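サイト内検索 キーワードを入力 検索

発表メモ(しゃべる用・未整理)
「鉱山のあとの町で宿をやる クロルトゲートの場合」
2020-03-14 投稿者:発表担当

持ち時間21分。前回しゃべりすぎたので今回は巻きで。スライド番号は当日ずれるかも。

■出だし
・あいさつ短く。自己紹介いらない、配布資料にあるので
・クロルトゲート(Cloltgate)の場所。地図出す。州都から車、峠ひとつ越え。冬は峠の手前でチェーン確認
・銅の町だった。閉山のあと人が減って、駅前の店がシャッター。ここ長く話さない、みんな知ってる話
・聞きたいのはその先のはず → 次へ

■転換のところ
・最初に来たのはスキーじゃなくて釣り客。ダム湖のほう。意外と知られてないので必ず言う
・そのあとサザーランド(Sutherland)斜面にリフト。町営で始めて、途中から民間のボルラ(Bolura)に運営を渡した
・渡すときもめた。議会の議事録、配布資料の後ろにあり。読み上げない
・ボルラがやったこと:リフト券と宿をセットで売る。駅からシャトル。夜9時までのナイター
・宿の部屋数 80。これ町の中心部だけの数字。斜面の下の貸し別荘は別。質問きたら「別集計です」と答える

■季節の話(ここが本題、時間とる)
・冬だけの町になると何がまずいか
 - 働く人が春にいなくなる。次の冬また一から教える
 - 家賃が冬の値段で固定される。地元の若い人が借りられない
 - 水道。冬のピークに合わせて太くしたのに夏はガラガラ
・で、10月をどうするか。紅葉は終わりかけ、雪はまだ。いちばん客が薄い
・プリヴナノ(Privunano)坑道ツアーを10月に寄せた。坑内は年じゅう同じ温度なので天気関係なし
・料金 3000円相当。高いという声と安いという声と両方あり。送迎込みだと説明すると大体納得してもらえる
・定員は一回ごとに決める。ガイドの人数しだい。雨の日のほうが埋まる、これはおもしろいので言う
・坑道の入口までの道が細い。大型バス入れない。団体は手前で乗り換え。旅行会社にはこれを先に言っとかないと当日困る

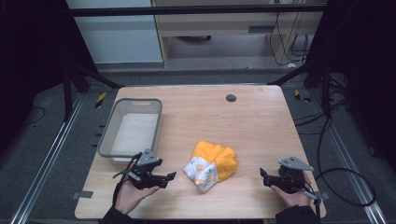
坑道だけで人を呼べるというのは楽観的すぎる、泊まらずに帰る客を数に入れて喜んでも宿は一部屋も埋まらない、と昨年の勉強会で言われた。そのとおりの面がある。反論しないで受ける。そのうえで、坑道の最終回を夕方に動かした話をする。終わると日が暮れてる → 峠を夜に越えたくない人は泊まる。単純だけど効いた。

・ただし夕食を出す店が足りない。駅前で夜あいてる店が少ない。宿で食事つけるか、店に補助出すか、まだ決まってない
・ここで「決まってない」とはっきり言う。ごまかさい

■数字のスライド
・一枚だけ。細かい表は配布資料
・10月の宿の稼働、坑道を寄せる前と後で比べる図。数字は読まない、棒の高さだけ見てもらう
・注意:前のほうの年は集計のしかたがちがう。日帰り温泉の客が混じってる。正直に言う
・アンケート 81 通。少ない。宿のフロントに置いただけなので、日帰りの人の声は入ってない。ここ突っ込まれるはず
・アンケートで多かった不満:バスの本数、駅のロッカー、案内板の字が小さい
・駅のロッカーは夏に増やす予定。予定なので断言しない

■住んでる人の話
・観光で戻った町、とよく書かれるけど、住民の見方はばらばら
・リフトの騒音、冬の路上駐車、除雪の順番(宿の前が先で住宅が後回しという苦情)
・除雪の順番は今季変えた。通学路が先。宿からは文句が出た、出たけど変えてない
・鉱山で働いてた世代は坑道ツアーに複雑。見世物にするなという声も、もっと見せろという声も。どっちかにまとめない。両方そのまま話す
・展示の説明文を直した件。機械の名前ばっかりだったのを、交代勤務の時刻と弁当の話に差し替えた。客の足が止まるようになった、とガイド側の感想。測ったわけではない

■ほかの町がまねするなら
・リフトは金がかかるのでまねしにくい。まずシャトルの時刻を列車に合わせるところから
・閑散期に何があるかを先に探す。冬の客を増やす話はあと
・運営を民間に渡すなら契約に夏の営業日を書いとく。クロルトゲートは書いてなくて最初の夏にリフトが動かなかった。ハイキング客が下で引き返した。苦い話だけど必ず入れる

■質疑の想定
・雪が減ったらどうする → 斜面の上半分だけ使う案あり。人口雪は水の問題で検討中
・ボルラが撤退したら → 設備は町の所有。運営だけ探しなおし。簡単とは言わない
・別荘の空き家 → 調べてる途中、来年度

時間余ったら釣り客の写真。余らなければ飛ばす。
配布資料の残部は受付横の机に置いてもらう。マイクの電池、始まる前に確認

シェア 21 コメント 3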